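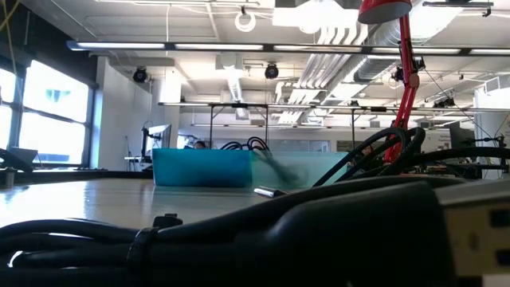

线用扎带捆着存放，时间长了会不会伤线？
扎得松、圈绕得大就没什么问题，怕的是勒紧以后折着放，弯的地方外皮先发硬，里面的芯线也容易在那一段断。

2019年2月21日，星期四

今天整理黑线。柜子最下面那格从去年六月起就没人动过，Nørgaard项目结束时退回来的线全塞在里面，有的打了结，有的还带着旧扎带。Przemysław上周找一根长线找了一上午，最后拿了根新的，所以这事不能再拖。

分法和Kazimiera商量过，先按能用和待查分两类，长短以后再说。蓝盒放测过能用的，浅绿盒放待查的。两个盒子并排放在工作台靠里的一边，手边只留要理的线，一次少拿一点，全倒出来又会缠成一团，上次就是这样。红色台灯留在台上，看插头里的针脚用得着。

步骤记一下，下次照做：
先剪旧扎带。剪钳的平面朝着线，从扎带头旁边下剪，别从线缝里往外挑。今天有一根外皮被我挑破了一点，没伤到里面，套了热缩管，算能用。
再把线抻直，从一头捋到另一头，手上摸到硬块或者突然变细就停下来做记号。
然后看两头的插头，壳松不松，针有没有歪。
最后上万用表，一芯一芯过，边测边晃插头根部。静着量是通的、一晃就断的，归待查。

全部理完38根。测下来不通或者时通时断的7根，外皮有问题但通的3根，其余正常。外皮有问题的那3根里，两根裂口在插头根部，一根在中段，我都先归了待查，等Kazimiera看过再定。最长的一根245厘米，应该就是Przemysław要找的那根，已经在两头贴了白标签。

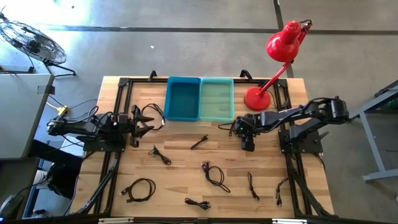
线圈绕多大合适？
按手掌张开的宽度绕，粗一点的线再放大一圈，以松手后圈自己不弹开、也不拧成麻花为准。

绕线的手法我们几个人不统一。我习惯一正一反地绕，放线的时候不打拧。Przemysław一直朝一个方向绕，绕得快，下次用的时候要转着放，不然全是小弯。这次统一改成一正一反，他同意试一个月。编织外皮的线比较滑，圈容易散，绕好以后拿线尾在中间穿一下就行。

扎带的问题：短期存放以后改用魔术贴，塑料扎带只在装车或者寄出的时候用。库里还有一卷Lutel的魔术贴，宽的那种，裁成两半够用。Zondow那边报的价偏高，暂时不订。

标签写法：长度写在前面，日期写在后面，不写项目名。以前写项目名，项目一结束就没人敢拿，也没人敢扔，柜子就是这么满的。字朝插头方向写，挂起来的时候是正的。标签离插头留一指宽，贴得太近，插拔时手会把它搓掉。

台面顺手擦了一遍，木头表面有几处胶印，用酒精没擦掉，先不管。别拿刀片刮，上回刮过的地方到现在还起毛，勾线。

还没做完的：
待查的线要拆插头重焊的，等新焊锡到了再弄。
柜子最下面那格要加一块隔板，尺寸还没量。
粗线不好和细线放一起，压在上面细线会变形。要么再找一个盒子，要么挂墙上。我倾向挂墙，Kazimiera觉得墙那边离门太近，进出会刮到。
Nestine的转接头只找到一半，另一半可能在Przemysław的抽屉里，明天问他。

补一条：待查的线不要再拿去临时顶一下。下午就有人来问能不能先借一根，我从能用的里面拿给他了，登记在本子背面，周一还。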